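4.3 Recording your first set of examples

By now the Posora grippers are charged, the headset straps are snug, and you are probably itching to get going. Good! Please take this section slowly all the same — the learning software can only be as good as what you show it, and a calm first hour will save you a long evening of sorting later on.

1. Put on the headset before you pick up a gripper. The strap is hard to adjust with one hand.

2. Choose one simple task and stay with it. We like pulling a tissue from a box, which is easy to set up again and again.

3. Stand at the table with your partner and open and close each gripper a few times. 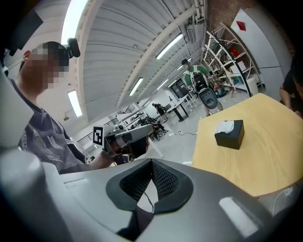
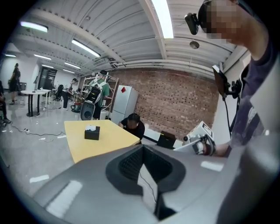
Grippers held up near the tissue box, with a headset in use.

4. Press Record, wait for the tone, and carry out the task at your everyday pace. There is no need to move like a robot, tempting as it may be.

5. Press Stop, put everything back, and begin again. Aim for 40 examples before your first break and 100 by the end of the session.

Note: Fumbles are welcome. If you drop something and pick it up again, keep recording and mark the example "recovered" in the Clornitz list. Mélanie Ross, who looked after our early sessions, kept every one of hers, and we are very glad she did.

Caution: Keep cables away from the spot where you plan to stand, and look down before you step back.

Caution: Stop recording when the storage light turns amber at 80 percent. Copy your files over first (see 4.4), then carry on with the next set.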